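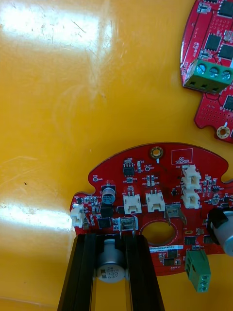
Chapter 4
Parts That Store a Bit: Capacitors on a Finished Board

I learnt about capacitors the wrong way round. My first teacher, Bernardo Quintela, gave me a drawer of loose parts and a sheet of formulas, and I spent most of April working out charging curves before I'd ever looked properly at a real board. I could do the sums and I couldn't have told you which way round the thing went in! So in this chapter we'll start with the board and let the sums wait until section 4.3.

The capacitor I want you to get to know first is the electrolytic, the little silver can. You'll meet it wherever a board takes in power, and a board with a terminal marked +24V is a good place to go looking for one. Its job there is easy to picture if you think of a water butt (my favourite comparison, and I'm sorry, you'll be hearing it a lot). Rain comes in fits and starts, you want a steady trickle at the tap, and the butt evens things out in between.

Most electrolytics are fussy about direction. The negative side usually has a stripe printed down the can, and on a new part with its legs uncut the longer one is the positive. Fit it backwards and it will warm up, swell and quite possibly go pop. I did exactly this with my first Sumton practice kit, on a 24 volt supply, and the smell stayed in the room all afternoon.

Now for the white printing, which is called the silkscreen. Beginners tend to skip over it and I wish they wouldn't. Outlines show where parts sit, a label like +24V tells you what a terminal is for, and a box reading QC STICKER is just a parking space for a label. Get into the habit of reading all of it before you pick up a tool.

The white plastic connectors are worth a minute too. A two-pin wire-to-board type takes a small plug, and when you unplug one, hold the plug by its body and leave the wires alone. I've mended plenty that were tugged out by the wires, a few of them my own.

Before you go on to 4.1, find a scrap board that has never been near the mains, put it under a good lamp and sketch it. Boxes and circles are fine. Write down every bit of lettering you can make out, even the parts that mean nothing to you yet, and keep the sketch handy, as we'll be adding to it on page 68.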